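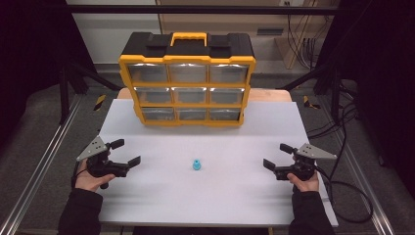 Preparing turned timber blanks for painting

Reclaimed spindles, bobbins and offcut dowel usually carry wax, polish or machine oil from their working life. Acrylic craft paint will not key to any of these. Clean and seal the timber before the first coat of colour.

Cleaning

Wipe the piece with a rag dampened with mineral turpentine, working along the grain. Turn the rag often. Leave overnight in a ventilated spot, then wash with sugar soap solution and rinse with a barely damp cloth. Do not soak. End grain takes up water quickly and the piece may check as it dries. Spread used rags flat outdoors until dry before binning them.

Sanding

Start at 120 grit on flat faces and 180 on beads and coves. A strip of cloth-backed abrasive 6 mm wide, pulled back and forth like a shoe-shine rag, reaches the narrow grooves. Finish at 240. Anything finer starts to burnish the surface and the primer holds less well. If the old finish is thick or flaking, test it for lead before sanding.

Sealing

Use a shellac-based sealer on pine, particularly over knots. Two thin coats are better than one heavy one. Floken sealer is touch dry in 29 minutes on our bench at 18 degrees; allow longer in humid weather. The Lida water-based primer is suitable for beech and maple but let tannin through on an oak bobbin we did in October.

Holding the work

Drive a panel pin into each end and hang the piece between two notched uprights. It can then be rotated while painting without touching wet areas. For short blanks, a single screw in the base held in a pin vice does the same job.

Colour coats

Thin acrylics with no more than one part water to 7 parts paint. Paint recesses first, then the high spots with a nearly dry flat brush. Mask bands with low-tack tape and seal the tape edge with a coat of the base colour – this stops bleed under the next one.

Gluing trims

Felt and ribbon: tacky PVA, applied to the timber. Metal or glass: two-part epoxy on bare timber, so scrape the paint back at the contact point first.

Till Wiegand, Moltthorpe
Updated 13th February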